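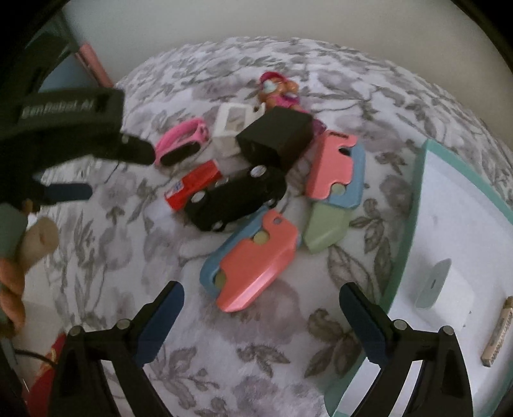
Projeto Reris entra no segundo semestre com nova turma e regulamento revisto

O Projeto Reris, atividade de extensão do curso técnico de Automação do Instituto Stavthorpe, iniciou em março o seu segundo semestre letivo. A coordenação está a cargo da professora Shewit Negash, que recebeu a equipe deste boletim numa segunda-feira, às 14h, na sede do instituto, acompanhada do estudante Mitiku Wolde, representante da turma.

O trabalho dos alunos consiste em registrar, com garras operadas à mão, demonstrações de tarefas domésticas simples, entre elas recolher e separar brinquedos. Cada demonstração recebe uma ficha e passa por revisão antes de integrar o acervo do projeto. No primeiro semestre foram aprovadas 986 demonstrações; outras 111 foram devolvidas às equipes para repetição.

"O aluno chega com a expectativa de programar desde o primeiro dia", afirma a professora. "Pedimos que ele primeiro execute a tarefa com a garra na mão, muitas vezes, e que anote onde hesitou. A programação vem depois, e vem melhor."

Segundo Mitiku Wolde, a escolha de carrinhos e pequenas peças de brinquedo partiu dos próprios estudantes. "Um carrinho tem rodas, tem curvas, tem um lado por onde a garra pega bem e outro por onde ela escorrega", explica. "Sobre a colcha é ainda mais difícil do que sobre a mesa, pois o tecido cede quando se aproxima a garra. No começo eu apertava demais."

A turma atual está organizada em sete equipes. O regulamento revisto determina que cada uma entregue 200 demonstrações até o encerramento do semestre e que os operadores se revezem a cada sessão. A revisão passou a ser feita por equipe distinta daquela que realizou o registro - medida solicitada pelos alunos na avaliação de dezembro.

Indagada sobre as dificuldades do período anterior, Shewit Negash mencionou o preenchimento das fichas. "Tivemos registros muito bons que não puderam ser aproveitados por falta de uma linha de texto. Hoje a ficha é preenchida antes de se guardar o material, sem exceção."

O projeto participará também da Mostra Masanja, em outubro, na categoria de manipulação de objetos. A prova prevê a arrumação de um conjunto de peças desconhecido dos participantes até a abertura da sessão. Mitiku Wolde integrará a equipe inscrita. "Vamos treinar com objetos trazidos de casa, trocando o conjunto a cada semana", diz o estudante. "Ainda não decidimos quem opera e quem fica com o cronômetro - essa conversa vai ser longa."

As inscrições para a lista de espera permanecem abertas na secretaria do curso, até o fim de abril, para estudantes regularmente matriculados a partir do segundo módulo.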